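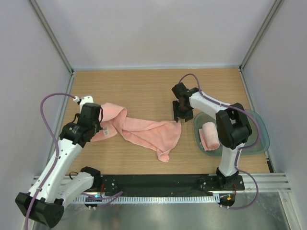

Title slide: two arms over a wooden tabletop.

Notes for slides 2 to 8. Keep the title up while people sit down.

Slide 2. Topic is holding temperature for cooked dry beans in a small catering kitchen. Scope is pinto and navy beans. Canned beans are out of scope; take questions on them at the end.

Slide 3. Soak. Salt the water at 15 grams per liter. Overnight in the walk-in, covered. Discard the soak water and rinse once. Mention that the Stinik trays are too shallow for this and the beans at the top dry out.

Slide 4. Cook. Bring to a full boil on the stove, hold the boil for ten minutes, then drop to a bare simmer. Read the boil step aloud. Do not start raw beans in a slow cooker on low.

Slide 5. Batch log from the Disano kitchen. 1,377 portions over the spring, all from 50-liter kettles. Batches above 40 liters had more split skins. Cause not established. Stirring was not recorded, so do not speculate if asked.

Slide 6. Hot holding. Keep at 140 F or above, lid on. Stir from the bottom before each reading and put the probe in the center. Texture falls off after almost four hours. Thin with hot cooking liquid, never cold water.

Slide 7. Cooling. 135 F to 70 F within two hours, then to 41 F or below within the next four. Shallow pans, uncovered until cold. Drirkell sheet has a blank column for the second reading; point to it.

Slide 8. Seasoning. Acid goes in last. Tomato or vinegar added early keeps the skins firm. The Stępień recipe adds vinegar at service, two teaspoons per liter.

Handout is the log sheet only. Collect spare copies before the 2:30 session.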